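Dealer Council, Cinunau Motors
Minutes, Jan 26, 2018

The minutes of the previous meeting were approved.

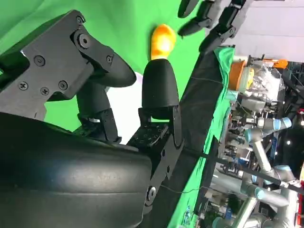 Pricing of the Jaltero hybrid was set for 14 dealers. Each will receive the option list, in which the black finish remains standard.
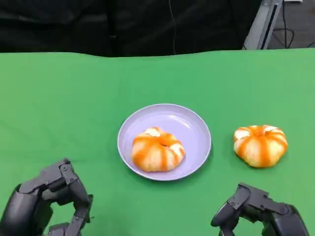 Pumpkin-shaped buns, one on a plate.

Orders for the Jaltero stand at 322.
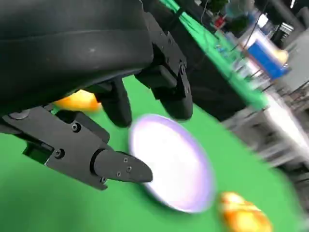
Sebastian asked that Prokent confirm battery deliveries before further orders are taken. Agreed.

Of the orders, 90 are for fleet use.

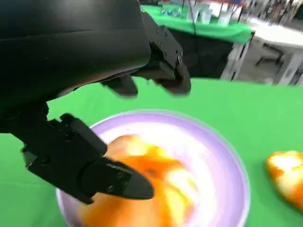

A further 66 await a deposit and will be reviewed at the next meeting.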